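About Hulavia

Hulavia is a small workshop in Pondgate. We set up and look after robot arms for schools and laboratories. Tadeo Tapia started the company with one colleague, and today we are 3 technicians and one person in the office.

Most customers call us when an arm does not go where it should. We begin with the base. If the bolts are not tight, every measurement after that is wrong. Next we check the zero position of each joint, the wrist mounting and the two fingers of the gripper. A new pair of fingers always needs a new tool calibration, even when the old pair had the same shape.
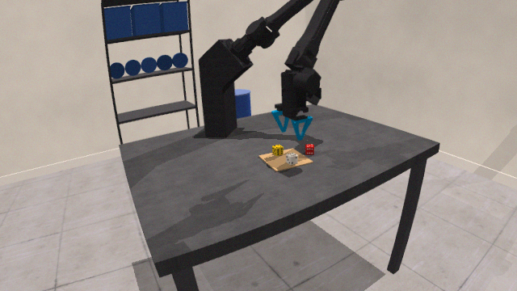 Before we change anything on a customer's machine, we try the new settings in simulation. Small objects such as dice are good for this work, for they show quickly if the gripper comes down 2 millimeters too far to one side. When the model is satisfactory, we load the settings on the real arm and run it at 30 percent of its speed. Only after this do we go to full speed.

Every arm under our service contract is visited after 1,000 hours of operation. We clean the gripper, inspect the cables and write the joint values in the Hivus logbook, which stays with the machine.

Our second office, in Ulloa, opened in July. Spare fingers and cables can be collected there by appointment.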